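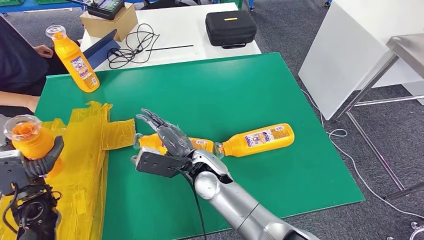 Search this site Go

The right hand on the Woltiso cell had been closing late since September. The delay was small, but it was enough that the fingertips met a bottle after the arm had already begun to lift. I spent an afternoon on it and am writing down the settings before I lose the notebook page.

First check was the cable. It leaves the back of the hand and follows the forearm, and if the slack ends up on the wrong side of the wrist it pulls on the connector at full roll. I rolled the wrist through its range by hand with power off, then again under power at low speed. No dropouts in the log. I moved the first tie a little toward the elbow anyway.

Second was the zero offset. Prinov, our control package, stores one offset per finger joint and does not complain when they are stale. I re-zeroed both hands with the fingers fully open and ran 434 close-open cycles on the right one overnight. Drift at the end was almost 2 degrees on one knuckle and too small to read on the others. That knuckle had a loose set screw. Thread locker, an hour to cure, zero again.

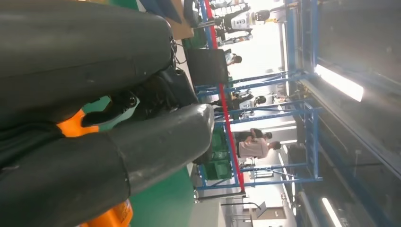
Wrist cameras come after the fingers, never before. The camera calibration uses the finger position as a reference, so a bad zero goes straight into the image offset and you end up chasing it twice. I also leave the image rotation alone in the driver and correct it downstream in Zusden. Changing it in both places cost me a morning last year.

Grip force is back at the old value. Squeeze bottles will hide a force problem — the wall gives, the grasp holds, and the log reads clean. For the force check I use a rigid test cylinder and go back to bottles once the numbers repeat.

Still open: the left hand has the same screws and I have checked only 2 of them. The rest wait until the replacement driver bits arrive.

Filed under: Bench Notes, End Effectors

Print this post | E-mail this post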